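Zestau Users Forum > Learning Systems > Data Collection
Topic: Minimum number of examples for tabletop block pushing
5 replies

twaaka
Posted February 10, 2019
Our laboratory is preparing a set of demonstrations for a pushing policy and would welcome comment before the protocol is fixed. The task is commanded in plain language ("move the red star to the green cylinder") and carried out by an operator who steers the arm by hand controller. The present plan calls for 3,000 episodes, divided among three operators. Each session is limited to 52 episodes, after which the operator is required to rest.

The arm carries a single straight shaft and has no means of grasping. All motion of the blocks must therefore come from contact along the side of the shaft. We have found that the small triangular block is the hardest to keep on course, as it tends to turn when the contact point is away from the middle of a face. 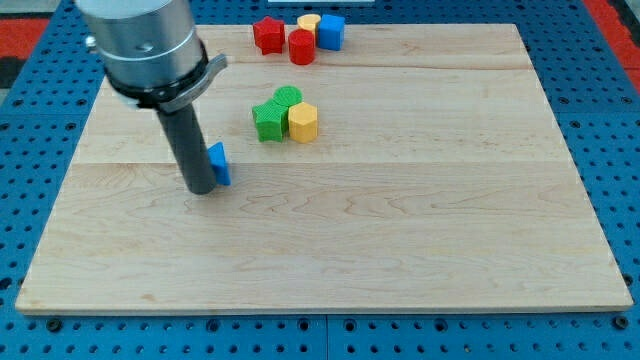 Operators are instructed to leave the blocks where they come to rest at the end of an episode and to begin the next one from that position. The board is rearranged by hand only when a block has left the surface. We would be grateful for views on whether this practice is sound.

Tane Waaka
Tamihana Laboratory

ernwood_labeling
I would advise against it. Our group at Ernwood followed the same rule last September and the blocks gathered into clusters as the sessions went on. A policy trained on that material was acceptable when blocks were close together and poor when they were spread out. We now shuffle the board every ten episodes. It takes time, but the starting positions are far more varied.

m_palitz_user
I must disagree with the previous reply. Clusters are the difficult case. A lone block in open space can be pushed in any direction, whereas a block touching two others has to be separated first, and the policy will only learn this if it has seen it done. Continuous play without resets supplied us with such cases at no extra cost. I would keep the rule and add a smaller set of shuffled starts, perhaps 200 episodes, to be held back for testing.

ernwood_labeling
The held-back set is a reasonable suggestion. My objection concerns the training set. If shuffled starts appear only in the test, the result will measure a condition the system was never shown. The two sets should at least overlap.

gridline
A separate matter, which I raise because it cost us a month. Please record the instruction before the episode begins. Our operators wrote theirs afterward, and many of the sentences described whatever had happened to move, including blocks that were struck by accident. We had to discard that portion. Wording should also be left to the operator. When we issued a fixed list of sentences, the system failed on "next to" because the list said only "beside."

twaaka
Thank you to all who replied. The protocol has been amended as follows. Instructions will be entered before each episode in the operator's own words. Play will continue without resets within a session, and the board will be shuffled at the start of every session. The test set will contain both kinds of start, reported separately.

We have not settled the question of failed pushes. Our present draft keeps them, with a flag, provided the operator recovers within the same episode. Comments on that point remain welcome.

m_palitz_user
Keep them. Recoveries were the most useful part of our collection. I would remove only those episodes in which the controller lost its connection.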